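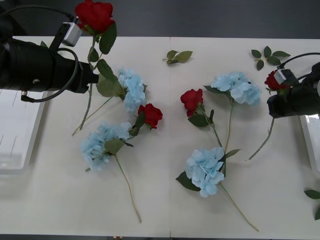

*Two-arm station with roses and hydrangeas on the table, one rose in each gripper.*

**Progress report: flower handling cell, equipment and budget**
Prepared by Bendik Moen for the Dramer fund
September 15, 2018

This report covers the equipment side of the project since the last payment. The short version is that the arms and table are paid for, the gripper order needs a decision from you, and I would like to move part of the travel money into spare parts.

## Where the money stands

The equipment line has 62 thousand dollars in it. The largest share went to arms, mounts and controllers, all bought through Sollier. The second share went to cameras and cabling. We stayed under the quote on the cameras and over it on the cabling, and the two nearly cancel out. What is left has to cover fingers, spares, stock and a service plan.

Artificial flowers are a small cost but a steady one. We paid 383 dollars for the first batch of roses and hydrangeas, and I budgeted too little for replacements. Leaves come off their stems and the loose ones end up on the table with everything else. I have added a second batch to the plan and would like to keep the same two kinds of flower, so that new work can be compared with old.

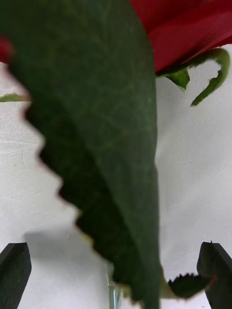
Wrist cameras were the item you asked about most at the last review, so I will go into some detail. We bought the small fixed-focus model from Mabaso. It is cheap, it is light, and it fits the bracket we already had. Its weak point is anything very close to the lens. A rose leaf held near the camera comes out soft and can fill a good part of the view, with a glass vase reduced to a thin clear strip behind it. For the vase task that matters, because the vase is what the stem has to go into. There are two ways to deal with this. One is an adjustable lens for each wrist camera. The other is to keep the lenses we have and rely more on the fixed camera at the table. I have priced both and prefer the second for now. It costs us only a better mount.

## Grippers and fingers

The fingers we use today came with the grippers. They hold a rose stem well enough, but they were made for parts that are harder and thicker than a flower stem. Cillo has quoted for narrow fingers with a soft insert, at 27 dollars a finger, with a minimum order of 20. That is more fingers than we need this year. I still think it is the right order, as the inserts will wear and the price for a smaller run was much worse. Delivery would be

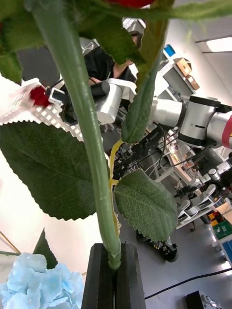
five weeks from the date of the order, and Cillo will not hold the quote past the end of September. If you want to see a competing offer first, please tell me soon. I asked Sollier for one and they declined to quote on custom fingers.

The service plan is the other open point. Sollier offers a basic plan and a full one. The basic plan covers parts only. The full plan adds a visit and a loan arm while ours is away. We have two arms on the flower table and the task needs both, so one arm out for repair stops the work. I have put the full plan in the budget for the first year and the basic plan after that.

## Stock and stems

Stem thickness has to go into the finger specification. The hydrangea stems are wrapped in green tape on the lower part and the wrap is not even, so the fingers have to close on a width that changes along the stem. I sent a few to Cillo and asked them to design for the whole range - they have not charged for this. 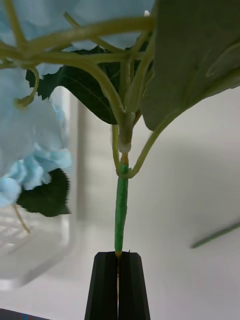
*Hydrangea stem held at its lower end, below the taped section's joint with the branches.*

## Requests

1. Approval of the Cillo finger order before the end of September.
2. Permission to move unspent travel money to spares. I expect to use it for cables and one spare camera.
3. A yes or no on the full service plan for the first year.

The lens question can wait for the next report. By then we will have run the vase task with the new camera mount, and I will send the receipts for the mount and the second batch of flowers along with it.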